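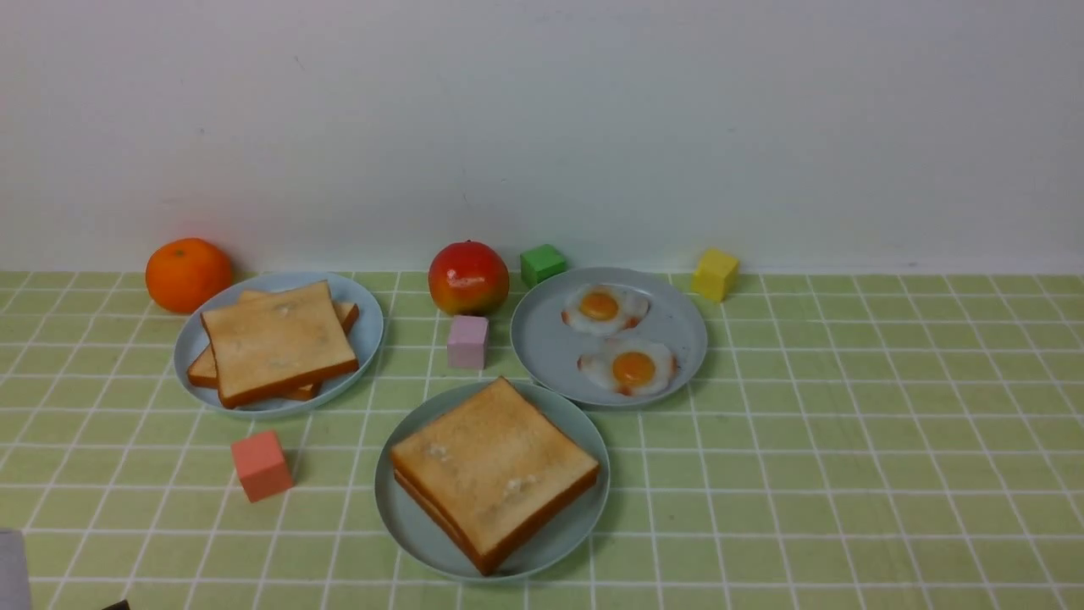
Do dried beans have to be soaked overnight?

Most of them don't. A pot of unsoaked pinto beans will get soft if you give it enough time, and the extra time is shorter than the back of the bag would have you believe.

I grew up with the overnight soak as law. The beans went into the big yellow bowl after supper, and if you forgot, there were no beans the next day. I followed that rule for most of my adult life without checking it once. Then in December I forgot, had company coming, and put a pound of dry pintos straight into the pot with an onion and a lot of water. They took 30 minutes longer than usual. They also tasted better, with a darker broth, and I got annoyed about all those bowls.

So I started reading labels. The Vanags bag in my pantry says to soak for "at least" one night and gives no reason. The store brand says the same thing in the same words, which makes me think one copied the other. The little recipe book that came with my Werkix pressure cooker tells you to soak on page 4 and tells you not to bother in the chart at the back. I wrote to the company about it. They thanked me for my interest in Werkix products.

The usual case for soaking comes down to gas. Soaking is supposed to pull out the sugars that upset your stomach, and pouring off the water is supposed to send them down the drain. Some of them do leave. Whether enough leave for anybody at the table to notice is another matter, and I've never met a cook who tested it on people who didn't know which bowl they were getting. I tried it on my own household, which is a poor sort of study, and the results were all over the place. One eater complained about both pots. Another one asked for seconds of both and complained about neither.
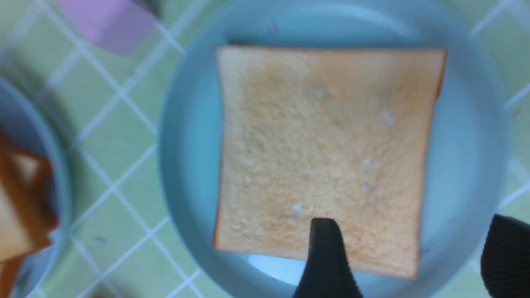
What does seem to matter is how old the beans are. An old bean can sit in water until the cows come home and still come out with a chalky middle. Stores don't help you here. Bags carry a "best by" date that tells you nothing about the harvest, and a bag from a slow shelf might have been there through more than one summer. I bought 6 bags of navy beans for this piece, all small ones, and the worst of the bunch was the most expensive: a paper sack from a gift shop in Dillard, tied with twine. Soaked or not, they rattled.

Salt is the other old rule. Never salt the water, we were told, or the skins will stay tough. I've salted at the start for months now and the skins are fine. If anything they hold together better, and the inside tastes like something. Tomatoes and vinegar are different. Acid really does slow things down, and I'd keep both out of the pot until the beans are nearly done.

Then there's the Samholm bean crock, which gets a lot of loving talk lately. It's a nice-looking pot. I borrowed one for two weeks and cooked black beans in it next to my dented steel stockpot, same beans, same water, same low oven. The crock held its heat longer once it was out — that much I'll give it. I could not tell the beans apart with a spoon, and I tried hard, given the price.

I'll still soak chickpeas. They're slow enough that the head start earns its bowl, and I don't mind thinking about tomorrow's dinner once in a while. Big limas too, mostly to keep the skins from blowing off. Lentils and split peas never needed it, and any bag that says otherwise is just repeating itself.

Leftover beans keep 4 days in the fridge in their own broth. I mash the last of them with a fork and eat them for breakfast.
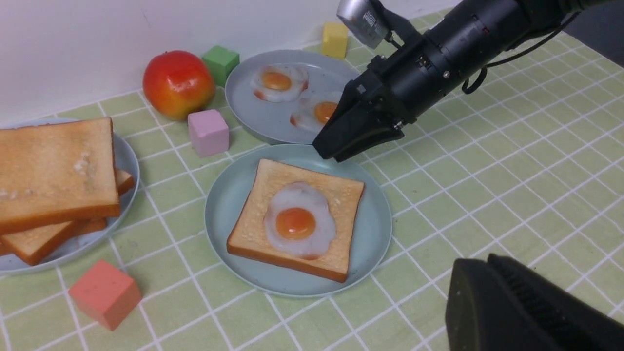

Fried egg on toast.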